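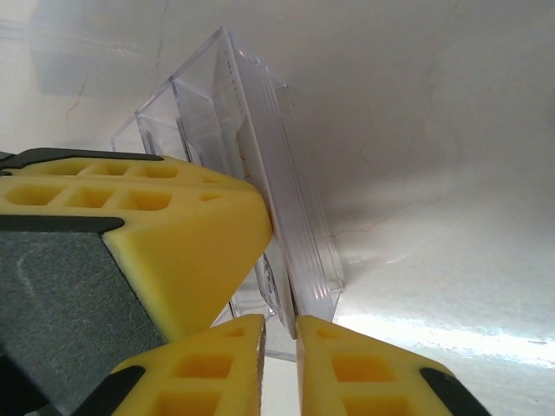

Saturday upkeep on the picking cell at Perklow, for those of you who like this sort of thing (I know there are at least a few of you, bless you).

First job is always the gray pads. I wipe each one with a damp lint-free cloth, never solvent, and then run a thumb along the black rubber edging to feel for any lifting. Scuffs I leave alone. Lifting I don't!

Clear cassette cases are my test piece because they're slick and they show up a lazy grip right away. I start the closing force at 50 percent and come down 4 at a time until one slips, then go back up 3 steps and save it.

Phúc Quan taught me to do the wrist camera glass last, after all the wiping, and I still forget and end up doing it twice.

Cycle counter reads 529 since the new fingertips went on. I wrote it on the tape inside the cabinet door, so whoever has the July check, please carry on from there and use a pen that doesn't smudge :)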